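9th October, bench notes, PC teardown

Dell tower open on its side of the bench all morning. Cooler off, CPU still in the socket with the lid bare. Old paste: use the alcohol wipes from the Hivico box, not the paper towel, it sheds. Don't touch the retention lever until the heat spreader is clean. (Chaimae's rule. Good rule.)

Asset tag is 233 on our sheet, Trodthorpe's list has it as 29. Going with ours. Need to email them.

Slots: beige one is plain PCI, leave it alone, nothing we have goes in there. Black ones either side of it. Expansion covers still in at the back, keep them in, we lost three from the last tower and the Brokmont people asked.

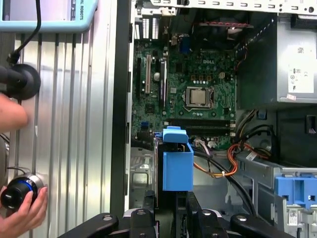
Order of work, so I stop changing it:

- strap on first, then hands in
- cards out, straight pull, no rocking
- memory out, both clips fully back before lifting
- boards go strait into the gray plate, not on the bench
- CPU last

Raphaël wants CPU before memory. Says the lever is easier to get at. Maybe. Tried to write down why I disagree and couldn't, so try his order on the next tower and compare.

Plate notes. Boards stand on edge in it, much better than the foam tray. Upper row has five housings and they are NOT all the same, the two tall narrow frames near the middle are different from the boxy ones. Label them! Paint pen is in the Caron drawer. Green memory-type board goes upright on the left part of the plate, contacts clear of the plastic. Dark board with the light blue plastic piece goes in the right-hand end housing. Start it square, let it drop in, don't lean on it. If it binds, back out and look at the slot for swarf before trying again.

Floor past the rail needs clearing, cables all over the carpet. I nearly went over with a tray of screws.

Screws: chassis ones in the lid, drive ones in the cup. 10 chassis screws logged so far. Somebody mixed them last time and it was probably me. 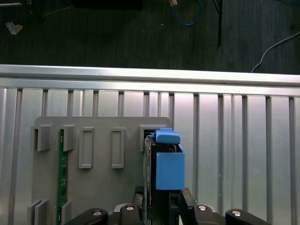 Can the boards stay in the plate overnight?

Overnight is fine, as long as the dust cover is on and there's a tag with the tower number. Anything longer goes in antistatic bags on the shelf.

Running total of parts on the sheet is 1,027, which includes the duplicates Chaimae found. She'll strip those out before the December stock check, don't edit the sheet untill she has.

To get: more wipes, small bags, paint pen if the Caron one is dried up. Ask Raphaël where the spare wrist strap went.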